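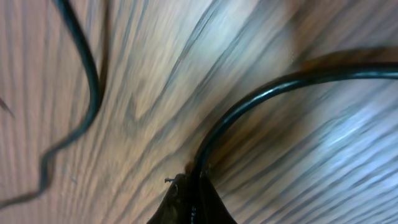
Bonier cable set, two months on

I bought the Bonier set in May to replace a drawer of mismatched leads. It comes as two long cables, a short one and a bag of hook-and-loop ties, all in black. I paid for it myself and have used it most days since, mainly at the table where I work and sometimes on the shelf in the hall.

The long cables are the best part. The jacket is smooth and wipes clean with a damp cloth, and after two months there are no splits at either end. They do keep a bend from the packaging. I left mine stretched out overnight and they were better by the morning, though one still has a slight wave in it.

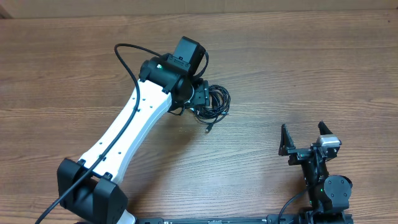 Tidiness is where the set falls short. The ties are too short to go round more than a couple of leads, and the glue on the labels gave up within days. Thin black cables left loosely coiled on a wooden tabletop turn into a tangle very easily, and with every lead the same colour you end up following each one along to its plug. Thijs Baert, who shares the table with me, put a dab of paint on his. I would have paid a bit more for two colours in the pack – the older Drastus set had that, and I miss it.

The short cable is flexible enough to turn back on itself in a small space. It is also the one I worry about, as a tight bend is hard on any lead. I now try to leave a wider loop when I plug something in.
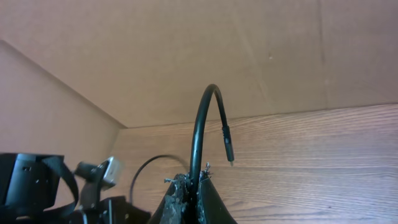 Black cable in a tight upside-down U, with the slim plug pointing down.

Worth buying for the long cables if you already own decent ties. For a permanent desk I would look at the Vermeulen set instead, which Mieke Meijer has had for longer than I have had this one and still likes.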